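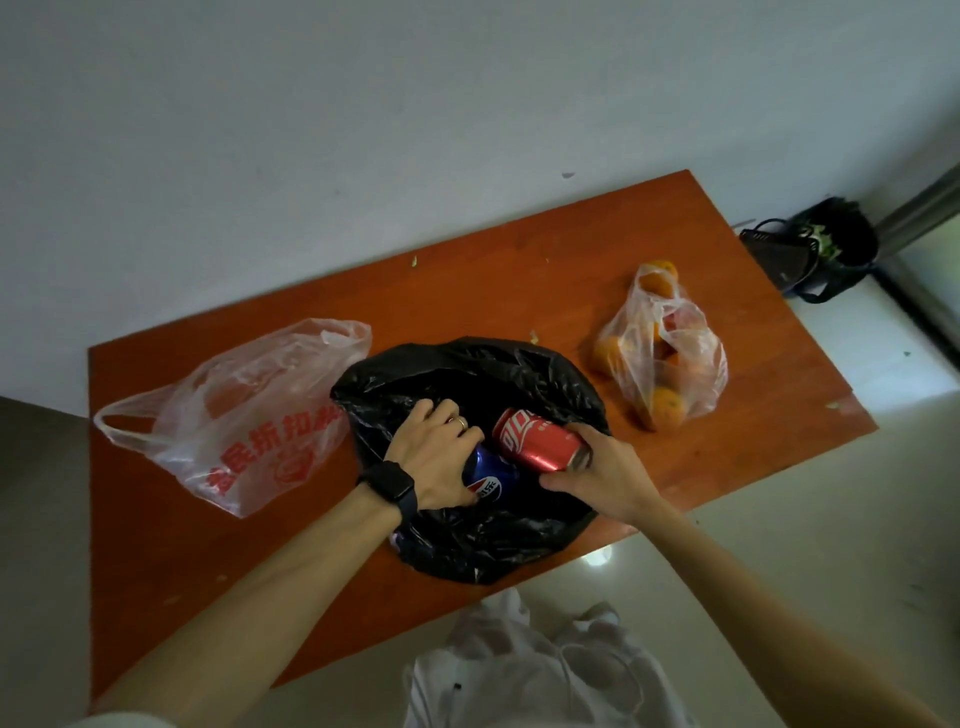 Threads > Kitchen > Cans, bags and the fridge door

Sunday, June 28, 2026
By Morenike Sani

1/21
Thread on cold drinks in a small kitchen. It was 91 degrees on Friday and I have people coming over, so the fridge door has had more attention this week than it got all spring. Mostly notes to myself for next summer.

2/21
I live on the sixth floor of the Avemness building and the elevator is slow. That shapes everything. I don't buy drinks by the case anymore. A case of 24 is fine in a car and miserable on a landing with your keys in your teeth.

3/21
What I do now is buy loose cans, a few at a time, from Oyewole on the corner. It costs a little more per can than the case does. I've stopped doing the math on it.

4/21
Bags. The thin see-through carrier bags with loop handles are okay for bread and greens. Cans in them swing around and knock your knee, and the handles cut into your fingers by the second floor.

5/21
Black plastic bags hold up better for cans. I put the bag on the table and fold the rim outward before I do anything else. With the rim down it stays open by itself and you can get both hands in. With the rim up it closes over your wrists every time.

6/21
I lay cans on their sides in the bag, next to each other, in the folds. Standing them up looks tidier for a second and then you lift the bag and they all fall over anyway.

7/21
Balakrishnan Venkataraman asked why the table and why not straight into the fridge. Because the fridge door is open the whole time you're digging through a bag, and mine beeps. Table first, look at what you have, then fridge.

8/21
Also the table is a good height and the floor isn't. My back has opinions now.

9/21
Coke or Pepsi: I keep both. I have no preference after the first mouthful. My guests do, strongly, and I've quit arguing. Ilham Ouazzani drinks only the blue one. Adeel Rana drinks only the red one and will ask for water if it's gone.

10/21
The cans here have the Chinese lettering on them. I get asked about that whenever I post the kitchen. Pepsi is 百事可乐, Coca-Cola is 可口可乐. Same last two characters, 可乐, "cola." You can find the drinks aisle anywhere if you know those two.

11/21
Now the door. Cans go in the door and nowhere else. I used to put them on the main shelves, where they rolled behind the vegetables and turned up in December.

12/21
Upper door shelf: red. Lower door shelf: one blue, one red, side by side. There's room for more, but I like to leave gaps. If the shelf is full I can't see what's missing, and a full door slams.

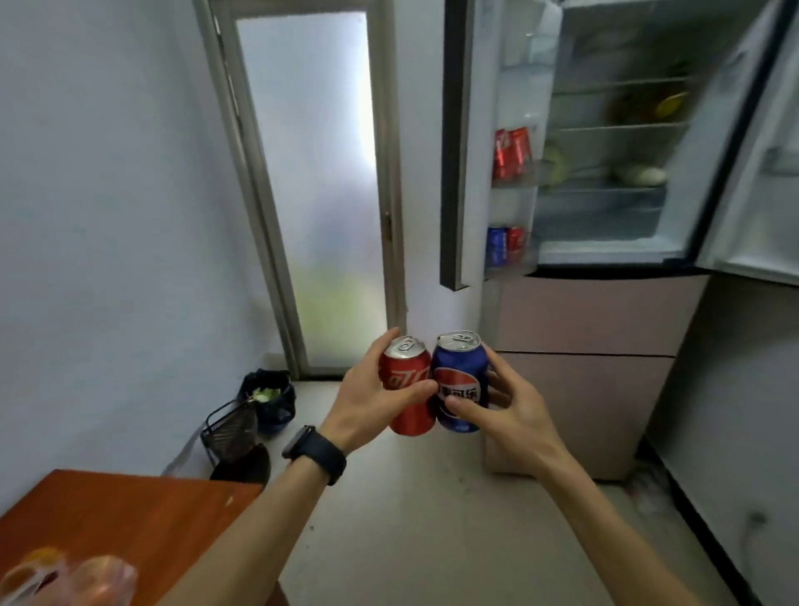

13/21
Stand them up in the door, labels out. Upright they don't roll when the door swings, and you can tell the red from the blue without touching anything.

14/21
Somebody will reply that the door is the warmest part of the fridge. I know. For milk I'd care — for cans, I want them where people can grab one and shut the door again. If I need one properly cold I move it to the back of a shelf in the morning.

15/21
Freezer: no. I did it once, forgot, and spent an evening picking brown ice off a bag of dumplings.

16/21
The rest of the fridge gets the same treatment, more or less. Round vegetables toward the front so I remember to eat them. Anything wrapped goes low, because wrapping leaks. The drawer at the bottom is clear plastic and I still manage to lose cucumbers in it.

17/21
Do wipe the tops. A damp cloth, two seconds a can, before they go in. Shop shelves are dusty and people drink straight from the can at my place. I don't have enough glasses to stop them and I'm not buying more.

18/21
On the bags afterward: the black ones line the kitchen bin, and I keep the see-through ones flat in a drawer. I used to stuff them one inside another until the drawer wouldn't open. Flat takes longer and I only do it when I'm waiting for the kettle.

19/21
Somtochukwu Ibrahim wants to know if I tried the Irbridge can rack, the one that feeds them forward as you take one. I did. It took up half a shelf, and the cans came out whether I wanted one or not. I gave it to my sister, who has a bigger fridge and is happy with it.

20/21
Before people come over I check the door the night before, which gives me time to go back downstairs if I'm low. Oyewole closes at nine. The place across the street is open later but its fridge is usually half empty by then, and it only has the big bottles. Big bottles don't fit my door. I have tried them at an angle.

21/21
That's the lot. If you have a good way to carry cans up six floors without a cart, I'd like to hear it. I had a cart and the wheel came off on the fourth.

Replies from me, collected:

— To the person asking about the table: it's wood, orange-brown, shiny on top. It came with the apartment. Wet cans leave rings on it if you leave them sitting, and a dry cloth gets them off the same day.

— Yes, I recycle them. There's a man who comes by for cans on weekday mornings, so I rinse them, leave them uncrushed and put them by the back stairs. He told me he likes them whole. The bottle bank near the bus stop wants them crushed. Ask whoever takes yours.

— No, I don't do diet. Nothing against it. No one who comes here drinks it, and the one can I bought stayed in the door for so long that I moved it with the fridge when I cleaned.

— For cleaning the door shelves: mine lift straight up and out. Warm water, a little dish soap, dry them before they go back. If a can has leaked, the sticky part is always underneath the shelf as well, so turn it over.

— I've never noticed a taste difference between a can that's been in the door for a day and one that's been in for a week. Cold is cold. Ilham disagrees and is wrong.

— Someone asked what I serve with them. Peanuts, sliced cucumber when I can find it, and whatever Adeel brings. Last time it was a whole watermelon, and we had to take a shelf out.

Contact: use the message form | © 2026 Morenike Sani | Back to top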